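Home | Projects | Ask the Shed | Members | Log in

Gripper keeps stalling on mugs at the sink, any ideas?

Posted by Florencia Montecinos, February 6, 2023

Hello all! A few of us at the shared workshop have been building a dish-handling robot over the summer (we call it Tremanis, long story) and we've taken over the kitchenette for the testing. It's a white arm with a black gripper, and the job is to lift things out of the sink and off the bench and put them in the drying rack. Plastic bowls are going beautifully. Mugs are another matter. Out of 16 tries at a mug we got 6 clean lifts, and the rest of the time it either closes on the handle crookedly or stops short above the bench and sulks.

The bench is dark speckled granite and the mugs are plain white. I've been mixing them up, some standing and one on its side, with the handles pointing different ways, so it has to work for its supper. 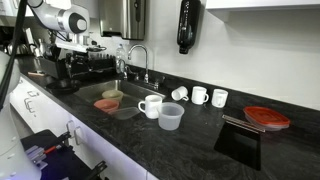
Replies (2)

Mohandas Nair
What a lovely project! I went through much the same thing in my garage last July, so I feel for you. My advice is to make life easier for it at first. Stand every mug upright, clear the measuring jug and the red-lidded container off the bench, and grip across the body of the mug, leaving the handle alone until you trust the rest. I'd also put some thin silicone on the fingertips, as glazed ceramic is slippery stuff. Once you're getting 12 in a row, tip one over and see how it goes. And check that long cable has enough slack at full reach, mine used to tug the wrist a few millimetres off centre and I blamed the software for weeks.

Ramil Manalo
could be the stainless, shiny sinks gave my depth camera grief. try a tea towel in the bottom

Contact us | © Ask the Shed | Back to top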